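Chapter 6

Storage, or Where Things Go to Be Forgotten

In this chapter
Why cupboards fill up
The difference between keeping and storing
Visible and hidden storage
Reach, depth and the back of the shelf
Doors, and what they do to us

6.1 The cupboard at Meladham

When the council at Meladham closed its old municipal offices, a firm called Ivus was hired to empty them. The contract allowed 3 weeks. It took closer to two months, and the difference was almost entirely a matter of cupboards. The desks went out in a few days. The chairs went with them. Then somebody opened the first tall unit on the ground floor, and the timetable was never mentioned in quite the same tone again.

The final inventory listed 2,503 separate items from behind closed doors. Of these, 558 were described by the people clearing them as "unidentified", a word that covers a great deal in local government. There were keys to buildings that had been demolished. There was a complete set of festive bunting in a size that fitted none of the town's streets. There were spare parts for a franking machine and, two floors up, spare parts for a different franking machine, each bought by a department that believed itself to be the only one with the foresight to do so.

Students usually laugh at Meladham, and they should, briefly. Then they should go home and look under the sink.

This chapter is about domestic storage: how much of it a household needs, where it ought to be and why it so often fails to help. In Chapter 5 we looked at the plan of the home as a set of routes. Storage is what happens at the sides of those routes, when a person carrying something decides to stop carrying it. Most of these decisions are made in a hurry, often with a coat still on.

6.2 Keeping and storing

In everyday speech the two words mean much the same. We shall use them more strictly.

To keep a thing is simply to go on having it. It requires no effort and no furniture. A broken umbrella in the corner of a hall is being kept. To store a thing is to put it in a place chosen so that it can be found and used again by someone who wants it. An umbrella on a hook by the door is stored. If it is broken, it is a stored broken umbrella, and you have a separate problem.

The definition has three working parts: the place is chosen, the thing can be found, and there is a someone. The last part is easily overlooked. A great deal of household storage works perfectly for the person who devised it and is a closed book to everybody else who lives there. One member of the family knows that the batteries live in the biscuit tin. The others buy batteries.

A useful rough test, used in the Rai housing surveys, is to ask each adult in a household to fetch the same 5 objects: a light bulb, a pair of scissors, a sticking plaster, a roll of tape and a candle. The surveyor notes how many doors and drawers are opened along the way. The results say very little about how much storage a home has. Large houses do badly at it. One household in the survey had a room set aside for storage and could produce no candle at all, although all those present agreed that there were dozens.

6.3 The myth of more

Ask people what is wrong with their home and a good many will say that there is not enough storage. Builders know this and have long since learnt to put the word in bold type. Yet when the Gisari estate was extended, and each dwelling gained a walk-in store, tenants interviewed the following year complained about lack of storage in the same terms as before. The walk-in stores were full. In several cases they could no longer be walked into.

There is nothing mysterious about this. An empty shelf is an invitation, and most of us are polite. What had previously been thrown away, lent out or never bought now had somewhere to go. The tenants had been given more room for keeping. Their arrangements for storing were as they had always been, with the tin-opener still in three possible places.

It would be wrong to conclude that storage space does no good, and some rather smug books have been written on that footing, generally by people with attics. A family with small children and a single wardrobe does need another wardrobe. The point for the designer is that volume on its own is a poor measure. A cubic metre at waist height beside the cooker is worth several above the stairs, and should be drawn, costed and argued over accordingly.

6.4 Depth

Shelves are usually too deep. This is the most common fault in fitted storage and the one most often presented to the customer as a bargain.

A shelf that is one object deep shows you everything on it. A shelf two objects deep shows you half. Beyond that we are in the region of archaeology, with the recent layers at the front and the older settlements behind. The jar of cloves at the back of a deep food cupboard may be some years older than the cook supposes, and there is commonly another jar of cloves in front of it, bought in good faith.

Low cupboards make matters worse, as the user must look down and in at the same time, usually while holding the door. Few people kneel to look for a saucepan more than once. After that they use whichever saucepan is nearest, and the rest of the set retires. Drawers avoid the difficulty by bringing the back of the storage to the front, at the price of more moving parts. Section 6.7 compares the two in detail.

6.5 Doors

An open shelf is honest and gathers dust. A shelf with a door is tidy from the outside, whatever is going on within, and this is the chief reason people like doors. It is also the reason they should be handled with some care by anyone drawing up a plan.

A door has three effects. It hides the contents, which pleases visitors. It adds a movement to every use, so that an object needed ten times a day becomes a small nuisance ten times a day and ends up living on the worktop. And it takes up floor. A hinged door needs its own width of clear space to swing in, and plans drawn with all the doors shut have produced some memorable kitchens, including one in which the oven and the larder could be opened only in turn.

The older butt hinge shows its knuckle on the outside of the cupboard. The concealed hinge, now found on most fitted furniture, sits wholly inside, with a cup let into the door and an arm reaching back to a plate. It leaves the front clean, and it can be adjusted with a screwdriver, a fact known to fitters and to a small minority of householders.
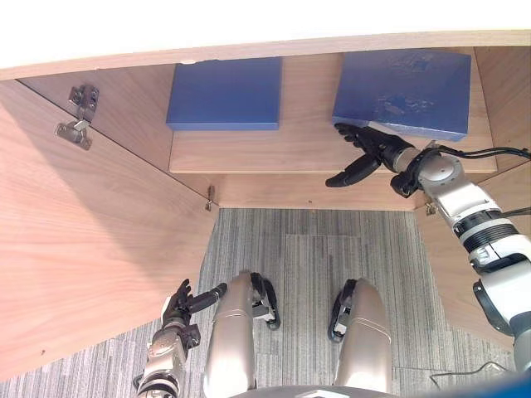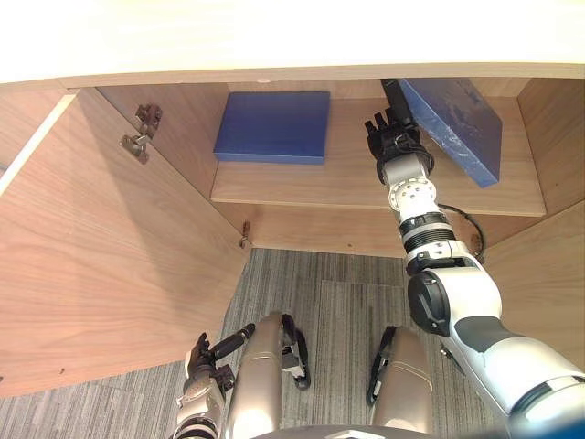

Figures 6.1 and 6.2. Light wood cabinet with the door open and a concealed hinge on its inner face.

Hinges matter to our subject because a door that is awkward to open changes what is put behind it. If it sticks, drops or bangs into the one next to it, the daily things move out within a month and the yearly things move in. Nobody in the household decides on this. A fish kettle arrives, then a fondue set, then the box the fondue set came in. By December the cupboard contains nothing anyone has touched since spring, and the family has begun to say that it could do with more storage.

The designer's first question about any cupboard, then, is how often it will be opened and by whom. The answer settles the height and the depth, and very often it settles whether there should be a door at all. In the next section we shall put these questions to the hardest case in the house, the cupboard under the stairs, where the ceiling slopes, the light does not reach and the vacuum cleaner has got there first.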